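How to Check a Print Before You Bid on It

Most online print auctions give you a few photos and a short catalog entry. That can be enough to work with if you go through it in order.

Start with the catalog line. It should name the artist, the title, the medium, the sheet size and the edition. "Etching" and "after" are words to watch. A print "after" an artist was made by someone else copying the design, and it usually sells for much less.

Next, look at the margins. Ask the auction house whether the sheet is full or has been trimmed. A trimmed sheet is common with older work and does not rule out a bid, but the estimate should reflect it.

Request a condition report at least 2 days before the sale. Ask for these points by name:

Foxing or staining
Repairs and thin spots
Hinges or glue on the back
Fading from light
Whether it was examined out of its frame
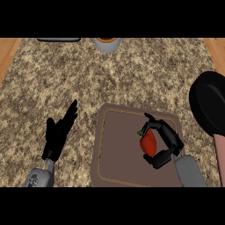 Saeed Bahrami wrote in to add that the last point matters most to him. He bought a lithograph through Dendora in March on a report done through the glass, and when he opened the mount there was a strip of brown tape along the whole top edge. He now asks for a photo of the back and skips the lot if he doesn't get one.

Once you have the report, work out your real price. The buyer's premium is added to the hammer price, and it varies from house to house. If the premium is 21 percent, a hammer price of $400 comes to $484 before tax and shipping. Shipping a framed print under glass costs more than shipping the sheet flat — ask for both quotes.

Look up past results for the same print. Match the edition and the state as well as the title, and leave out sales where the condition isn't given.

Write down your limit and enter it as an absentee bid if you tend to get carried away. Keep the condition report with the invoice. You will need both if you sell the print later.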